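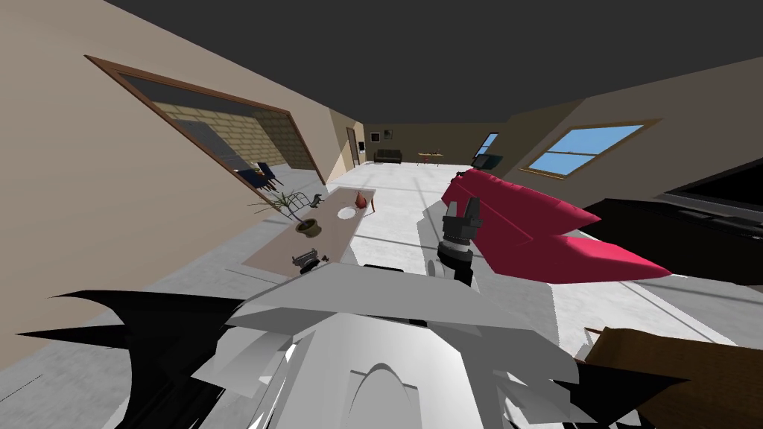 *Large indoor room, rendered. Beige wall on the left, dark ceiling.*

# Miltden Room Listings

A small text dataset of room-for-rent listings from the town of Miltden and the two districts next to it, Durberg and Radu. Each record is one listing: what the owner says about the room, what it costs, and the rules for using it. The text was typed or copied from printed flyers, lobby notice boards and local web pages, then cleaned by hand.

The set was put together to study how people describe indoor space in everyday writing. It's also handy for testing address parsers and price extraction, because the listings are messy in the way real listings are.

Maintainer: Juwita Gunawan

## What's in the set

- 300 listings, one per row
- 200 of them have a full price table, the rest have a single price or the words "call for rates"
- 8 room types (see below)
- English only. A few listings had a second language underneath, and only the English part was kept.

Only rooms rented by the hour or the day are included. Apartments, storage units and office leases are out.

## Files

```
listings.csv main table
prices.csv one row per price, linked by listing_id
rules.csv one row per rule, linked by listing_id
raw/ text before cleaning, one .txt per listing
notes/changes.md edits by version
```

`listings.csv` is UTF-8 with Unix line endings. Fields with commas are quoted. If you open it in a spreadsheet program, set `phone_ext` to text first or the leading zeros go away.

## Fields in listings.csv

| Field | Type | Notes |
|---|---|---|
| listing_id | string | Stable across versions |
| district | string | miltden, durberg, radu |
| room_type | string | See list below |
| title | string | As written, including capitals |
| body | string | Cleaned text, longer listings cut at 1000 characters |
| floor_words | string | Words the owner used for the floor, if any |
| light_words | string | Words for windows, lamps, daylight |
| size_text | string | Size as written |
| size_sqft | number | Blank if size_text gave no usable number |
| step_free | string | yes, no, unclear |
| phone_ext | string | Extension only, main numbers removed |

### Room types

`hall`, `studio`, `classroom`, `kitchen`, `meeting`, `workshop`, `gym`, `other`

The type comes from the listing text and not from the building. A church basement advertised for dance practice is a `studio`. A school gym advertised for wedding parties is a `hall`. When a listing named two uses, the first one won.

## How the text was cleaned

1. Line breaks from the flyer layout were removed. Breaks between paragraphs stayed.
2. Phone numbers, personal email addresses and door codes were replaced with `[PHONE]`, `[EMAIL]` and `[CODE]`. There were more door codes than expected.
3. Owner names were replaced with `[OWNER]` unless the name was also the name of the business.
4. Spelling was left alone. "Accomodates", "kitchinette" and "parquay" are all in there on purpose.
5. Prices were kept in the body and also copied to `prices.csv`.

Exclamation points were left in. Emoji were dropped, and that was probably a mistake, so they're still in `raw/` if you want them.

## Size and how much to trust it

Size is the weakest field. Owners write things like "bigger than it looks", "fits three rows of tables" or "same as the Braradus lobby". These stay in `size_text` and leave `size_sqft` blank. Metric sizes were converted and rounded to the nearest whole number.

Nobody went out with a tape measure. If a listing says the room is a certain size, that's the owner's number. Two listings for the same room in Durberg give different sizes and both were kept.

## Floor and light words

These two columns hold exact phrases from the body, separated by semicolons:

```
floor_words: "sprung floor; no street shoes"
light_words: "north windows; dimmer by the door"
```

Rules that mention the floor were kept with the floor words even when they also appear in `rules.csv`, so expect some overlap. "Bright" on its own counts as a light word. "Cheerful" doesn't. "Airy" was counted at first and then taken out, since owners used it for ceiling height, open windows and general mood without telling them apart.

## Loading it

```python
import pandas as pd

rooms = pd.read_csv("listings.csv", dtype={"phone_ext": str})
prices = pd.read_csv("prices.csv")
merged = rooms.merge(prices, on="listing_id", how="left")
```

Use a left join. An inner join drops every "call for rates" listing, and those are mostly in Radu.

## Known problems

- Radu is thin. Most rooms there are rented by word of mouth and never get a flyer.
- `step_free` is `unclear` far too often. Many owners don't mention steps at all. Please don't read `unclear` as `no`.
- Evening rates sometimes start at 5 p.m. and sometimes at 6. The start time is in `prices.csv` only when the listing gave it.
- Several listings come from the Braradus building and share whole paragraphs. Keep them on the same side of any train and test split - there's a `same_text` flag in `prices.csv` to help find them. It should be in `listings.csv` and will move there.
- Tuesday discounts are written at least four different ways and the parser misses one of them ("Tues. less").

## Uses that don't fit

Don't use the prices to judge what a room should cost. They were collected over a long stretch and weren't adjusted. Don't use the set to contact owners either. The contact details were removed for a reason, and some of the rooms have changed hands.

## Changes

**November**
- Fixed swapped `kitchen` and `classroom` labels in Durberg
- Took "airy" out of `light_words`
- Added `raw/` for the listings that were missing it

**Earlier**
- First shared version, Miltden only
- Added Durberg, then Radu

## Fixing an entry

Open an issue with the `listing_id` and the line you think is wrong. For a wrong room type, paste the sentence from the body that shows it. Owners who want a listing taken out can ask the same way, and it will be gone from the next version, including from `raw/`.

## License

Labels and tables are free to use with credit to the maintainer. Listing text belongs to whoever wrote it and is included for research only.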